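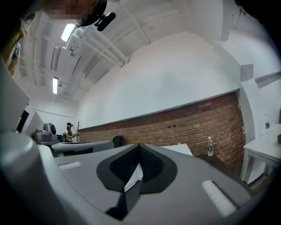
Visitor day at the Claditz handling lab, 10 November 2023

The safety induction at Claditz takes 31 minutes, and you don't get a lanyard until you've sat through all of it. I mention this first because I have toured a fair few automation outfits and the usual induction is a man pointing at a fire exit while walking away from it. At Claditz they shut the door, dimmed half the lights and gave us a quiz. I got the question on pinch points wrong. It was explained to me again, slowly, in front of a woman from a bakery equipment supplier.

I went because our own site is about to start recording manual handling work for a gripper project, and my manager wanted to know what good practice looks like before we wrote any down. Claditz does this for a living. People carry hand-held grippers, wear head-mounted gear and pick things up all day, and the recordings go off to teach machines to do the same. It is piecework in the oldest sense, with better batteries.

The house rules run to 3 pages. I was expecting a binder, and the visitor liaison seemed quietly proud that there wasn't one. There used to be. It was replaced in August after an internal audit found that the only section anyone had opened was the one on parking.

What survives is mostly sensible. In the order I wrote them down:

One person, one gripper, one bench. You don't reach into someone else's work to be helpful. Apparently being helpful was the largest single cause of bumped elbows on the old incident sheet.

Nothing goes in the jaws that isn't on the day's object list. Fingers are mentioned by name. So are lunch items, which suggests a history.

Soft pads get looked at before every session and after anything that sheds. Paper and tissue have their own paragraph, longer than the one for glass. Lint works its way into a textured surface and changes how the pad grips, and then you have a morning's worth of recordings made with a slightly different tool from the one you thought you had. The rule is to stop, clear it, and log it. The log has a column headed "What was it" and a smaller one headed "Really?"

Head-mounted gear comes off before you walk between rooms. I saw the reasoning for this in the form of a door frame with a strip of yellow foam along the top.

Faces get blurred before any footage leaves the building. This applies to staff, visitors and, by a ruling I was assured had been debated, people on posters.

The pads themselves come from a firm called Dumach, and Claditz retires each set after 4000 closes whether it looks tired or not. I asked how they count. The gripper counts, and then a person checks the gripper's count against the session sheet, and where the two disagree the lower number is thrown out. The bakery woman asked whether this wasn't wasteful. The liaison said yes, cheerfully, and moved us along.

We were allowed a go after morning tea. My task was crumpled paper, which sounds like the task you'd give to the person who failed the pinch point question. It is harder than it looks. Squeeze early and the ball skids off across the bench; squeeze late and you've flattened it into a different object, and have to start over with a fresh one. There's a rule for that too: a crushed item is not re-crumpled, because everybody re-crumples to suit their own grip. They go through a lot of paper. I was told that one bad week used 400 sheets, and that the stationery order drew comment.

The bit I'd steal outright is the stop word. Anyone in the room can say it, visitors included, and everyone puts down what they are holding. No explanation required at the time, and none written up unless there was something to write. I've worked on sites where stopping a job needed a signature, so this struck me as faintly scandalous. It was used once while I was there. A shoelace was undone.

The bit I'd leave is the sign-off software, a package called Kekico, which asks the operator to confirm that the work area is clear, then asks whether they are sure, then asks them to rate how sure. Every person I watched tapped through it in the time it takes to blink. If a check can be done without looking, it'll be done without looking, and I said so on the feedback form. I gather I'm not the first. The form had a box for it already.

After lunch we had a talk from Abella, who write procedures for warehouses and had come to tell us about conformity. The slides were dense and the room was warm. I did take down one useful point: write the rule at the bench, with the person who does the job, and read it back to them while their hands are full. If they can't follow it holding something, it is too long. The speaker then put up a flow chart that I couldn't have followed with both hands free and a chair.

Practical notes for anybody going to the next one. Parking is behind the building, and the section on it really is thorough. Wear closed shoes, with the laces done up. Tea is good, biscuits are rationed. Hair longer than your collar should be tied back before you get fitted for headgear, and they have elastics at the desk in one colour, orange.

I've asked Claditz for a copy of the 3 pages. They've sent me a form to request it.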